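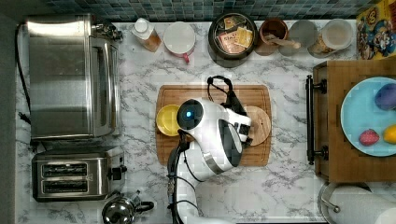 A cutting board and a yellow bowl on a kitchen counter

Kavulden bean

The Kavulden bean is an open-pollinated climbing variety of the common bean (Phaseolus vulgaris). It is grown by home gardeners for its flat green pods, which are picked young as snap beans, and for its dry seed. The variety takes its name from Kavulden, the hill village where it was kept by a few families before it was sold commercially. It is also listed as Kavulden Flat and, in older seed lists, as Canpolat's Pole.

Description

Plants are vigorous and twining, and reach the top of most garden supports by midsummer. The leaves are large and slightly puckered. Flowers are white at first and turn cream with age. The pods are broad and flat, pale green, and carry a faint purple streak along the seam in cool weather. They stay stringless while the seeds inside are small. Left on the vine, they dry to a papery tan.

The dry seed is kidney-shaped and buff, with a brown ring around the eye. Seed from outside the village sometimes lacks the ring. Growers disagree on whether this is a separate strain or the result of crossing with other beans.

History

The early history of the bean is not recorded. Families in Kavulden planted it along the edges of corn plots and let it climb the stalks, and seed was passed on within households. Kevser Canpolat, a schoolteacher born in the village, began saving seed from her mother's garden and sharing it by mail with other gardeners. Her typed growing notes are the earliest written account of the variety. They describe it as "the bean for the cold side of the house" and advise against planting it near walls that face the afternoon sun.

Sternent, a mail-order seed house, first offered the bean in its January catalog under the name Canpolat's Pole. The present name was adopted at Canpolat's request and first appeared in print in the grower newsletter Fulier on Sep 6, 2000. The same issue carried a report by Nuria Esteban, who had grown the bean in a trial of 30 climbing varieties and recommended it for short summers. Esteban later selected an earlier-cropping line, which she named Fulier Early - it has narrower pods and is generally treated as a separate variety.

Cultivation

Seed is sown directly in the garden after the last frost, once the soil has warmed. It is planted an inch deep and 6 inches apart at the foot of a trellis, fence, or pole tepee. Soaking the seed is not recommended, as the thin coat splits easily. Seedlings are attractive to slugs, and many growers sow a few spare seeds in pots to fill gaps.

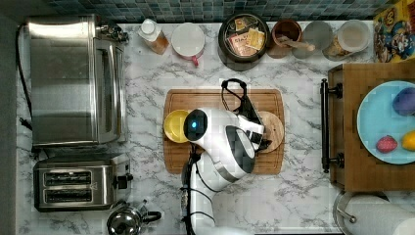
Young plants need help finding their support but climb without tying after the first two weeks. Watering matters most from flowering onward. Dry soil at that stage causes blossoms to drop, and so does a long spell of hot nights. Heavy feeding with nitrogen produces leaves at the expense of pods.

Picking begins roughly 70 days after sowing and continues until frost if the pods are gathered regularly. For dry beans, the pods are left until they rattle, then shelled and spread out indoors to finish drying.

Pests and diseases

The variety shows some tolerance to rust but none to bean mosaic virus. Aphids gather on the growing tips in early summer. Powdery mildew may appear on the lower leaves late in the season, usually where plants are crowded.

Seed saving

Bean flowers largely pollinate themselves, but bees do cause some crossing. Canpolat's notes call for a gap of 30 feet from any other climbing bean. Fully dry seed keeps for 4 years in a closed jar in a cool cupboard.

Use

Young pods are cooked whole or sliced on the diagonal. In Kavulden they are stewed slowly with onion and tomato and eaten lukewarm. The dry beans have a thin skin and a mild flavor, and are used mostly in soups.

See also

Fulier Early
Pole bean
Seed saving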